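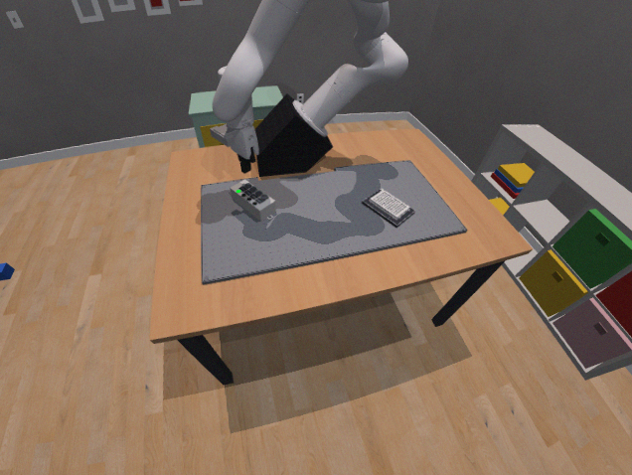

Posted by the Office of the Resident Archivist, Sonville Municipal Library
Filed under: Residency Diary, September

Wednesday

The reading room opened at the usual hour and the day was given over to the Flustia papers. The collection came to the Library in 20 cartons, and the first pass through them is now close to complete. Two cartons remain. Both are marked as correspondence, although the marking has proved unreliable elsewhere in the deposit and no assumption is being made until they are opened.

The morning was spent on the ferry company's passenger books. Flustia was a small landing on the north side of the lake, and the company kept its accounts there in a single hand for many years. The writing is clear but the spelling of family names changes from page to page. Ó Néill is entered as Oneal, O Neil, Neal and, in one place, simply as "the Irish party." The Library's rule is to keep each spelling as written and to add the standard form in the index. This was done for the whole of the second book before lunch.

Item 849 required more time than expected. It was listed by the donor as a bill of sale for livestock. On reading, it is a letter with a bill of sale written on the back, and the letter is the more important of the two. The writer asks the company to hold a place on the last boat of the season for a mother and three children traveling from Gosov, and offers to pay after the harvest. No reply has been found. The passenger book for that season has an entry for a family of four from Gosov, with the fare column left blank. It would be improper to claim a match on that evidence alone, and the catalog note says only that the two records should be read together.

I will record here, as this diary permits a personal remark, that I read the letter several times before I returned it to its folder.

A meeting was held at 2 in the afternoon with the branch librarians. The main subject was public access. The branches would like copies of the passenger books to be available before the winter programs begin, as family history requests make up a large share of their inquiries. The Library's position is that the first book may be released once the index has been checked, and that the later books should wait. Several pages in the third carry notes on debts and illness, and the terms of the deposit must be reviewed before these are shown. The branches accepted this, with some regret. A short written statement on the terms will be sent to them.

The humidity log for the lower stacks was also discussed. Readings have been within the accepted range on all but one night. The log will continue, and the oversize maps will stay on the upper floor for the present.

The remaining hours went to folders. The old ones are brittle at the fold and shed small flakes onto the papers, so each set is moved to new stock and the original label text is copied in pencil. It is slow work. Carton 3 was finished and returned to the shelf at closing.

For tomorrow: order more pencils and large envelopes, write to the Gosov parish office regarding its register, and open the first of the two correspondence cartons.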